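Plokik tableware: bowl, saucer, spoon, tray

README, last touched in February by Brittany Doucette

Hi! If you came for the big kitchen set, that's Nundesetti and it lives in its own folder. Plokik is the small one: one place setting and a tray, over and over, with the pieces ending up on the tray by the end of each run. I put it together with Stijn Claeys, and Samina Ansari went through all the labels afterward (thank you, Samina, I know the spoon ones were a slog).

What's in the folder

202 runs, split into 4 subfolders by starting layout. Each run has its clips, a short text note and a line in runs.csv. I kept 45 runs aside in a folder called holdout – please don't train on those, even if you're short.

The things on the table

The bowl and saucer are white ceramic, and the spoon is white too. In the layout I call "stacked" the bowl starts on the saucer with the spoon already in it, handle leaning on the rim. The tray is light green with rounded corners and a low raised rim, and it starts out on the table near the dishes.
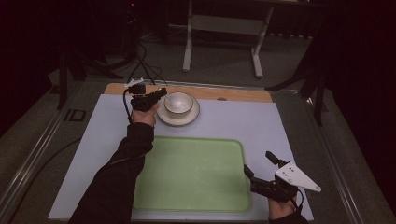
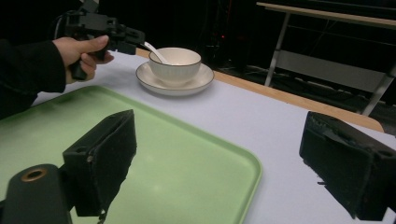

Stacked layout: spoon in the bowl, bowl on the saucer, green tray on the table.

How a run goes

You can move the pieces one by one or take the saucer with everything on it, and both count as the same task. I went back and forth on this for ages. Stijn likes to lift the spoon out first and lay it down flat, and I tend to leave it where it is and hope. The column "order" in runs.csv says which way it went, so filter on that if you care.

A run is labeled done when all three pieces are inside the rim of the tray. A spoon handle sticking out over the side is fine. A saucer sitting up on the rim isn't, and gets "partial".

Label words

bowl, saucer, spoon, tray, table. That's the whole list! Early notes say "plate" or "dish" for the saucer. Samina changed every one she found, but if you spot a stray, it's the saucer.

Stuff to know before you use it

White dishes on a very pale table top are hard on the outlines. If your masks come out mushy around the saucer, try bumping the contrast a bit before you blame the labels.

The text notes are written by whoever did the run, so they vary a lot. Stijn writes one line. Mine ramble (sorry).

The spoon slides. I added a "slid" tag partway through the second subfolder, so a missing tag in anything earlier tells you nothing either way.

To do

Finish the "slid" tags for the first subfolder
Add the layout with the saucer already on the tray
Ask Nazma Sivakumar which license text she wants in here

Questions go to me or Stijn.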